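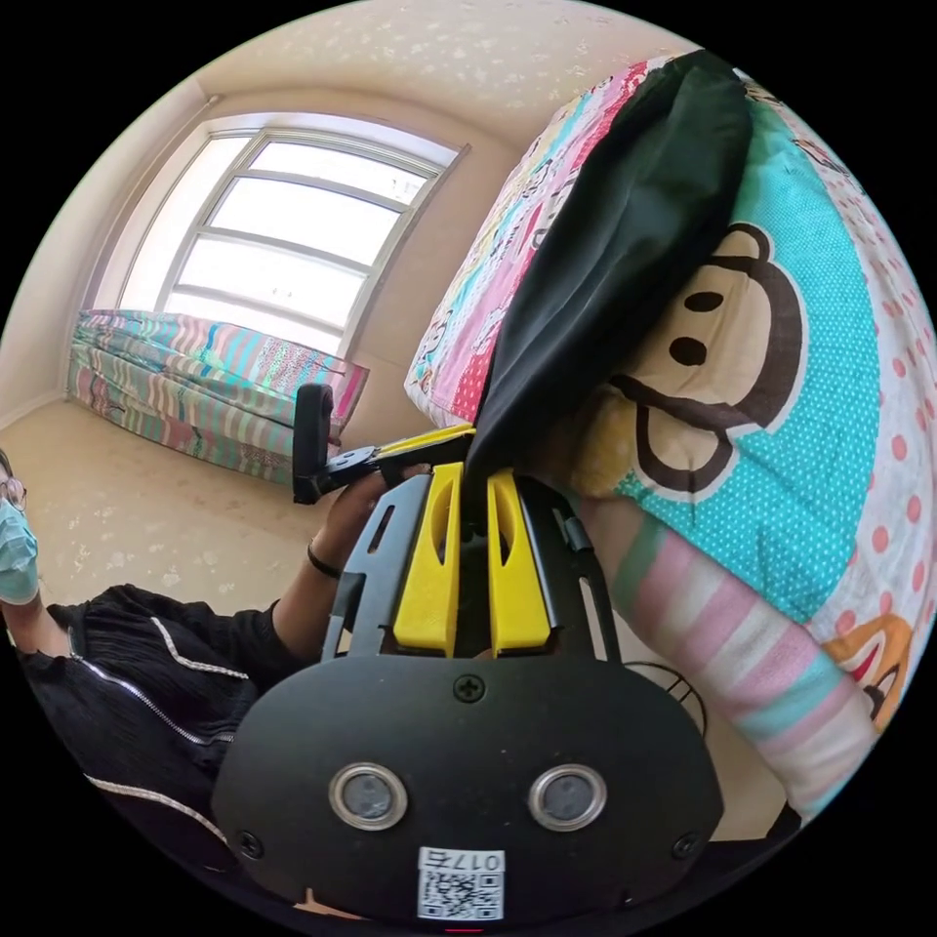

Jaltus opened its training rooms to visitors in March, and I went along to see how the firm writes its handling rules and whether people keep to them. The rules run to 59 points in a binder by the door, and Deisy Alvarado, who looks after them, took us through the ones that cause arguments. Point 4 says a hand-held gripper is held by its handle, with fingers kept clear of the tips. On the bed task the operator had hold of the black handle, and the yellow tips had closed on a fold of black cloth lying over a printed quilt. Masks are asked for in the small rooms, and the operator had one on.

Every gripper carries a code sticker on its plate. The rule is that the number goes into the log before the session starts, and a session without one is thrown out. Alvarado said they lost 200 sessions that way in the first year, before the rule was written down.

We spent longer on cloth than I expected. A garment has to be let go before the gripper is moved to the next one, and dragging is marked as a fault. Two visitors from Teuber thought this too strict, as their own sheet allows a short drag on a flat surface. Alvarado's answer was that people disagree about what short means.

After lunch we saw the Clinano checking desk, where each session is read against the binder by someone who did not record it. Faults go back to the operator the same day. The next visit is at Videll, and I have asked to see their log as well.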